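Setting Up Your Oltach Label Printer, Part 4: Loading the Roll and Printing a Test Label
By Nafula Shemweta
Friday, January 13, 2023
5 min read

By now you should have the printer out of the box, the power brick plugged in, and the Fullstead app on your computer. If the app still says "searching," go back to Part 3 and do the cable step again. I had to do it twice on mine, so don't feel bad.

Loading the roll is the bit that people email me about the most. I've done it so many times that I can do it while talking on the phone, but my first try ended with labels stuck to the inside of the lid, and I don't want that for you!

Before you start, switch the printer off and let it sit for 4 minutes if it's been running. The print head gets hot.

CAUTION: The cutter bar under the lid is sharp. Keep your fingers on the green tabs.

1. Press both side latches and lift the lid until it clicks. It should stay up on its own.

2. Slide the two roll holders apart. They move together, so you only need to pull one.

3. Peel off the tape that holds the new roll closed, and throw away the first label along with it. The glue from the tape always gets on that one.

4. Drop the roll in with the labels facing up, feeding from the top toward you. If the paper is coming from underneath, take it out and flip it.

5. Let the holders close against the roll. They should touch it without squeezing. You should be able to spin the roll with one finger.

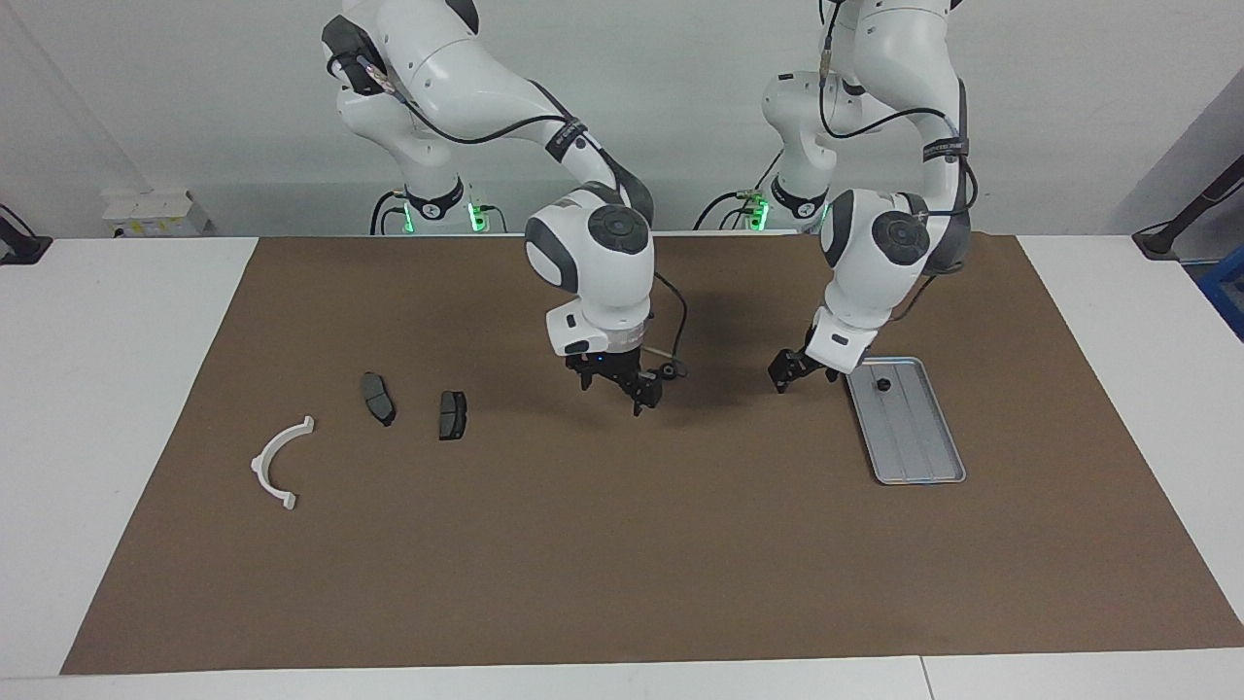

Renivura Owner's Guides, Issue 24

6. Pull the paper forward under the two clear guides until it sticks out past the cutter bar by the length of one label.

7. Move the guides in until they just meet the edges of the paper. Too tight and the labels buckle, too loose and everything prints crooked (ask me how I know).

8. Close the lid by pressing on both corners. You want to hear two clicks. One click means one side is still open, and the light will blink orange at you until you fix it.

Note: The holders fit the standard roll and the narrow one. For the wide Mugo rolls you need the spacer, the gray ring in the small parts bag. Kiprono Kombo wrote in to say he'd been using his wide rolls without it and they wandered sideways after a few labels. Put the spacer on the left.

Now for the test label.

9. Turn the printer on and wait for a steady green light.

10. Hold down the feed button until the printer beeps, then let go. It will push out a couple of blank labels while it measures the gap between them. Leave it alone while it does this - tugging on the paper makes it start over.

11. In the app, open Tools and choose Test Label. Leave the darkness at 20 for now.

12. Tear the label off by pulling it down and to one side.

Your test label should have a solid border and a row of small numbers along the bottom. If the border is missing on one side, go back to step 7. If the print is faint, raise the darkness a little and print another. I would stay away from the very top setting, which smears on the shiny labels and, in my experience, wears out the head faster.

Note: The app keeps a running count of labels under Tools. Mine said 1,582 the first time I cleaned the print head, and I'd let it go too long. Cleaning is in Part 6.

If the light goes red at any point, turn the printer off, open the lid and look for a label curled around the roller. Peel it off slowly by hand. Please don't use a knife or scissors in there. A bit of rubbing alcohol on a cotton swab takes care of whatever glue is left, and let it dry before you close up again.

Next up is Part 5, where we make your first address label and save it as a template.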